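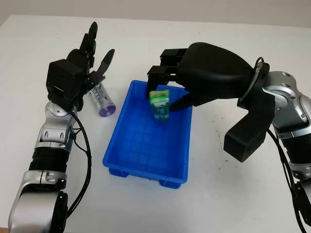 By Nusrat Bukhari, Clodell
Progress report no. 3 to Nisport, August

Hello Ekrem, and hello to everyone at Nisport who gets this passed along. You asked for something plain this time, without the charts, so I've just written down how it's going with the Drerkedow two-arm kit and whether I still think it's worth your money. (Short version: mostly yes, with some grumbling about fingers.)

Where we've got to

The kit is up and running on the bench and we've been doing tray work with it. You'll remember the idea is a packing helper for small shops that send out household bits: toothpaste, bin bags, bottles, that kind of thing. Things go from the table into a tray, and either arm can do it. Umut Avcı has taken over the day-to-day running and he's much more patient than I am, so the notes are better than last time!

Setting up was easier than I feared. The manual is a bit of a muddle and the cable section seems to have been written for an older version, but the support desk at Drerkedow answered us on a Saturday, and you can't say fairer than that. We lost most of a morning to a loose connector, which was our own fault. 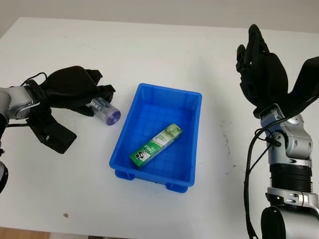

Boxes are what I'd sell this kit on. A carton has flat sides and proper corners, and the hand doesn't need to be clever about it, so the settings that came with the kit were nearly good enough as they stood. What we're still working on is how things sit in the tray. A toothpaste-type box lying slantwise across the bottom, like the green and white one, is fine if it's the only thing going in, but a real order has more in it and you soon run out of floor. Umut wants to add a little nudge at the end to square things up. I'd rather get the angle right before letting go, and we've agreed to try both and stop arguing.

Round things are harder, as I warned you in the spring. Bottles and rolls want to wander off when touched, and you need the fingers well round them before you lift. The supplied settings close too quickly for my liking. We've slowed them down and I'm much happier, though it does make the whole job feel a bit sleepy to watch.

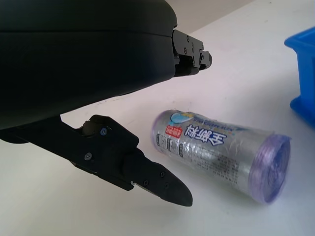

Can the kit cope with shiny packaging?
Most of the time, so long as the lighting is kept even. Strong glare can upset the item finder, and we've asked Drerkedow for a setting that takes a second look before the arm moves.

That was Songül Sarıgül's question from the last call, by the way, and I promised her a written answer. She also asked about running costs. So far it's been electricity, our time and one order of spares, and the spares are where I have my grumble. Fingertips are sold as a full set only. If you wear out one you buy the lot, and the lot is £700. I've told their sales chap, Custódio Sequeira, that this will put small shops right off. He was very nice about it and said he'd take it back to the office, so we shall see.

I do think the tips deserve a regular look, whatever they end up costing. They're the part that does all the touching, and it's easy to forget them when the arms are behaving. We've put a check of the pads on the morning list, before anything gets switched on.
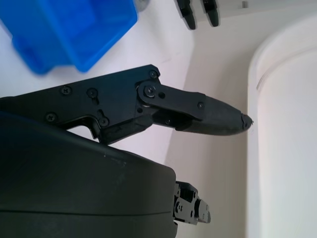
What's next

First, mixed orders, with boxes and round things going into the same tray. I've set aside 6 weeks for it, which Umut thinks is generous and I think is sensible. After that we'd like to have the kit tried by people who didn't set it up. Türkmen have offered us a corner of their packing room and two of their regular packers, and I'm really looking forward to hearing what they make of it (they're not shy).

What I need from you

Two things, Ekrem. A yes or no on the second set of fingertips, please, as I don't want to turn up at Türkmen without spares. And could somebody check whether the grant covers travel for the packers' training day? I couldn't find it in the terms, and I did look.

I'm at my desk most mornings until 11 if it's easier to ring.

All the best,
Nusrat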